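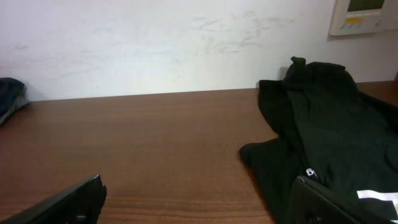

Robots need house rules, same as you do! I write safety rules for robots that work around people, and kids ask me about it all the time, so let's talk about laundry.

Say a robot has to pick up a shirt. Easy for you, right? But a robot's fingers are hard and strong, and they don't get tired or feel "ouch." So at Wudo, the workshop where I do my job, rule one is: people stay outside the yellow line while the arm is moving. Rule two is about the big red stop button. Anybody can push it, anytime, and you never get in trouble for pushing it. (I pushed it once for a moth.) 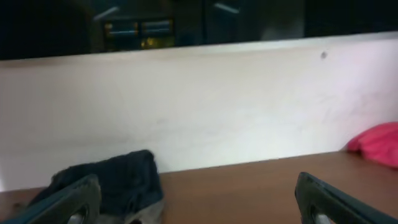
Then there's the squeeze rule. Our robot, Ikau, has to close its fingers slowly and stop when it feels something push back. We test that with a squishy sensor called a Zamudio pad, and Ikau has to pass 300 squeezes before it's allowed near clothes. The first time we tried, it failed on squeeze number two. Back to the start!

We also have a tidy-table rule: clothes only. Keys, cups and phones go in a bin before we start, and so do your snacks, sorry.

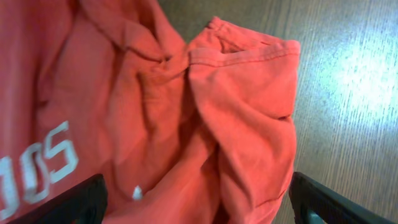

A crumpled red T-shirt between two robot fingers.

Last one, and it's my favorite: write it down. If the robot drops a sock or bumps the table, it goes in the logbook. Ours has over 674 notes in it, and some of the best rules we have started out as one of those notes. If you build a robot at home, even a cardboard one, start a logbook too!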